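Chapter 7
Tableware and the Shared Meal

Learning Objectives

After reading this chapter, you should be able to explain how the individual plate replaced shared dishes in many households, describe the main steps in making glazed tableware, and discuss how the shape of a plate affects the way food is served and eaten.

Introduction

In the town of Skalach, the local museum keeps a household inventory drawn up for a family of grain merchants. It lists the contents of the dining room in order of value. The table comes first, followed by the linens, two silver spoons, and a large pewter dish from which the whole family ate. Plates are not mentioned at all. A second inventory, prepared for the same house three generations later, records a matching dinner service with a separate plate for each person at the table. The family had not grown much richer in the meantime. What had changed was the idea of how a meal should be eaten.

Historians of the household pay close attention to changes of this kind. Objects used every day are seldom described in letters or diaries, and they are often thrown away when they break. For this reason, much of what we know about early tableware comes from inventories, shop records, and waste pits. The pottery works at Wivby, for example, left behind a dump of broken and misfired pieces that covers roughly 200 years of production. By comparing the layers, researchers have been able to follow the slow move from deep bowls to flatter forms. 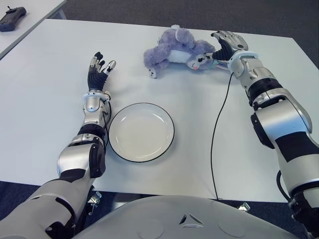
The flat dinner plate is a more specialized object than it first appears. It assumes that food will be cut at the table, that each diner has a knife and fork, and that sauces will be served in small amounts. Its edge must do several jobs at once. A shallow raised lip, like that of the round white plate shown with this section, keeps liquid from running onto the table while leaving the surface open to the knife. The thin black rim on the same plate belongs to a long tradition of edge decoration, in which a single band of color sets off a plain center. Wider borders came into fashion at various times, and they reduced the space available for food.

Manufacturing also shaped what people bought. Plain white wares were simple to match and replace, and a family could add to a set over many years. The Trundora catalog, discussed in Section 7.3, offered 756 separate items, yet most customers ordered from the same short list – dinner plates, soup plates, cups, and saucers.

Key Terms

Glaze: a glassy coating fused to the surface of pottery by firing.
Service: a matching set of dishes intended for use together.
Ware: a general name for pottery of one type or origin.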